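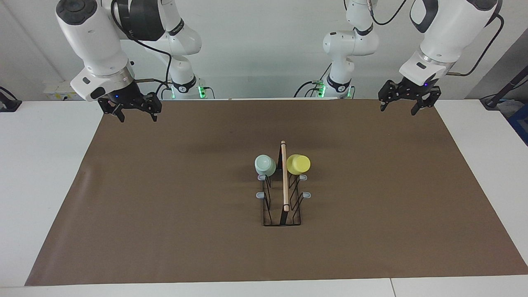

Figure 3. Dish-rack task, two arms, two cups.

4.2 Failures that reported success

Of 300 unloading episodes run at Murnby, the controller logged nine as complete while both cups were still in the rack (Figure 3). In five of these the grippers had closed on air, lifted the air with great care and set it down on the mat. Width readings would have caught the error, but our success check looked only at arm pose. Medina had queried this in October; we were confident then. The Giltstead controller now halts if the fingers close fully.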